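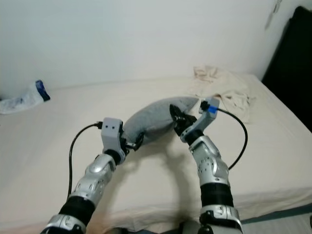 Delali Laryea wrote back to my January note that she liked the songs very much but couldn't tell from it how far along we were, and could the next report please say so in the first paragraph. Fair enough! So: we have 66 bedtime songs recorded for Lestari, 57 of them are written down with words and tune, and the money will last to the end of the project if the printing quote holds. Everything else is detail, but I like the detail, so bear with me.

Recording first. When I last wrote I was worried about finding singers who weren't already in somebody's choir. Choir people are lovely and they show up on time, but they sing a lullaby like they're on a stage, and what I'm after is the way a person sings it half asleep with a kid on one arm. The library flyers brought in hardly anyone. What worked was the bus drivers' break room at Dimum, where one driver sang me a song his grandmother used for shelling peas AND for bedtime (same tune, slower), and then he told the whole late shift about it. I was there until past eleven that night. More than half of the newer songs come from that one room or from relatives of people in it.

A lot of people only remember the first verse. I used to push for the rest, and I've quit doing that. If they hum the part they've lost, we keep the humming, and the written version just says "hummed" over the notes. Zarmeena Durrani is doing the transcribing and she was against this at first -- she wanted blank bars -- but once she'd heard a few of them back to back she came around. Her hours are running over what we budgeted. I've moved some of the travel money to cover it, since I've been getting rides, and the new split is on the budget sheet. 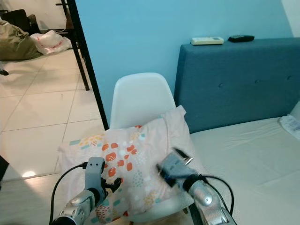
The translations are slower than the tunes. We have singers in five languages besides English, and for four of those I've got a translator who's a native speaker and agreed to our rate. The one still missing is the Swiss German set. Andri Zürcher has looked over the words as a favor and made notes in the margins, very funny ones, but he's been clear that he doesn't want to be the translator of record. I'm asking around. If you know anybody who can handle dialect and doesn't mind nonsense words, send them my way.

Now the archive. The recordings are all in Trulatance, with a second copy on the drive in my desk. I had a bad week with the file names. I'd been naming things by singer, then by first line, then (don't ask) by which room I was in, and when Engelbert Eberhard tried to find one song for the sample booklet it took him most of an afternoon. He made us a plain numbering sheet and I spent two evenings renaming everything. It's dull work but it's done, and the permission forms now carry the same numbers as the songs.

Two families asked to take their songs back out, and I took them out the same day. They aren't in the count at the top. One of them may change her mind after the booklet comes out, and I told her there's no rush.

The sample booklet went to Addo for a price. They suggested a stapled version with larger type, and I like it a lot better than what I'd sketched. A booklet you're reading by a night light needs big type. The paper is still open. I want something that doesn't shine.

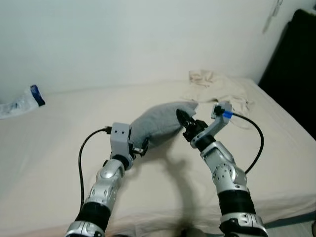 Will the songs be free to listen to once the booklet is out?
All the ones with a signed form will be, on the library's site, with no account needed.

Still on my list for the next stretch: the Swiss German translator, the last of the transcriptions, picking the paper, and a listening evening that Eduardo Azevedo has offered to host. He'd like it late, after dinner, with the lights low, and I think he's right. I'll send the date as soon as he's settled it with the library. The receipts are in the envelope with the budget sheet, including the parking one I forgot last time.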